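21st July

Quick one, lunch break nearly over. Still on the no-supermarket-after-work thing. Week 3. Going ok? Mostly. Caved once, at the Trustside by the station – bought a rotisserie chicken and ate half of it in the car. No regrets.

The rule is simple. One big shop, a list, and whatever's in the house is dinner. I used to stop in 5 nights out of seven and come home with bread we already had. Annick Campbell started me on this back in January and I ignored her untill the card statement turned up. Ouch.
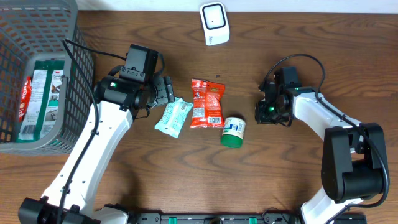
Dinners are the easy part, weirdly. Beans, rice, eggs, a pot of something that lasts 2 nights. Snacks are where I fall apart. Around four o'clock I'll eat anything with a wrapper on it. So now snacks get a basket, gray plastic, the kind with the grid sides, and that's the ration. A red bag of something, a white and green packet, done. If it's empty it's empty. Toast exists.

Other stuff – the freezer needs labels. Pulled out what I thought was chili last night and it was stewed plums. Ate them on rice anyway, do not reccomend. Also want to try the Terkby market for vegetables, more than 20 minutes on the bus but people keep saying it's cheaper. Will report back if I ever get up early enough.

Ok, back to work. Soup tonight.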